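4.2 What people do with the table between meals

I should say first that I never meant to write about tablecloths. The study began as a look at kitchen storage in Wikthorpe, and the plan was to ask 23 households where they kept things and why. But every time I sat down with someone, the talk drifted off the cupboards and on to the table, so in the end I gave up and followed it.

What I found is that the table is a sort of waiting room. Plates come down from the shelf and stay there a while, bowls get parked next to them, and the big pots live at the back because they are too heavy to shift every day. Elba Insaurralde and I went through all 2,960 diary entries from the households (it took us most of March, and a lot of biscuits), and the word "table" turned up far more than either of us had bargained for. People wrote things like "left on table till later" as though it were a proper place with its own name - and I think for them it is.

Figure 2 is a good case of the mix I mean. Pink glass plates with a pressed floral pattern share a checked cloth with plastic bowls in orange and green, and a large steel kettle and a tall tiered steamer stand at the back.

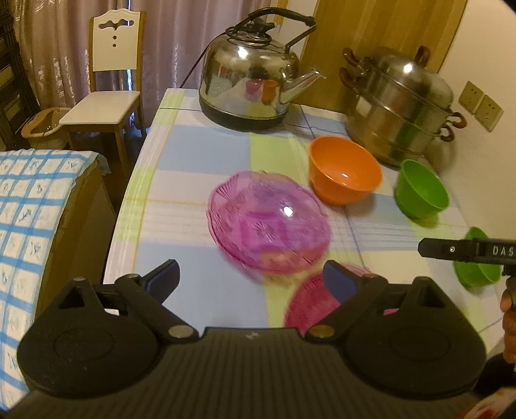 Figure 2. Tableware and large pots on a table.

Aldana Gaete, reading an early draft of this section, objected that I was making too much of the table and not enough of the cloth. In her view a cloth changes the rules: once it is down, people treat the whole surface as clean, and they will put a bowl on it that they would never put on bare wood. I went back to the diaries with that in mind and she has a point. Households that kept a cloth on all day wrote far less about wiping things before use, and quite a bit more about shaking crumbs out of the back door.

The other thing I kept running into was the split between glass and plastic. I had expected glass to be saved for visitors, and in a few homes it was, but plenty of people simply used whatever was on top of the pile. Plastic bowls did the rough jobs - peelings, rinsed rice, beans waiting to be shelled - and then went straight back to being bowls for eating from. One person told me she owned 25 bowls and used the same two. I believe her, as I do much the same at home.

Big pots are a separate matter, and I come back to them in 4.3.

Last updated: September 18, 2022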